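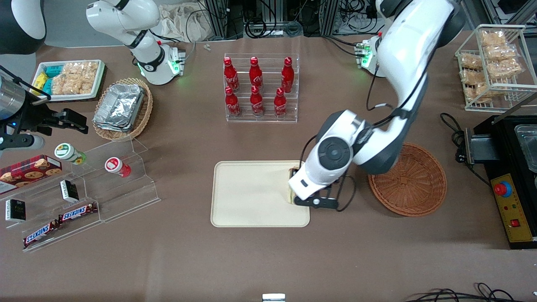 I love a snack table. Give me a cake stall, a village fete or the tea break at a long meeting and I'll happily fuss over the layout for an hour before anyone arrives. My best find so far is a tiered rack for bottles. With six Cokes in two rows of three, the back row sits a step higher, so every red cap shows and you can grab one without knocking its neighbour over! I put the big cream tray directly in front, because that's where hands go first.

Crackers are trickier. I used to pile the bags in a heap and they slid everywhere - a wire stand with two shelves sorted that out, and it looks so much more cheerful.

Catarina Antunes asked me in March what I do about sandwiches. Wrapped ones go in a round woven basket, always! A triangle pack can lean back a bit so you see the bread and the lettuce, and that does the selling for you. 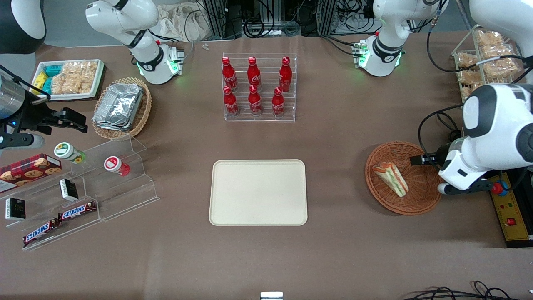 Wrapping your own

I've gone over to clear film for the homemade ones. Pale bread, crusts off, cut side up, then gather the film underneath and give it a good twist. The filling stays put and people can pick one up by the tail.

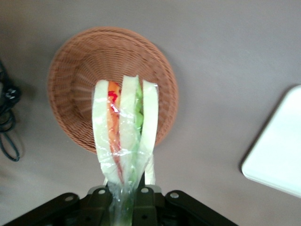
How far ahead can I make them?

The evening before is fine for ham or cheese, kept in the fridge. Leave tomato and cucumber until the morning.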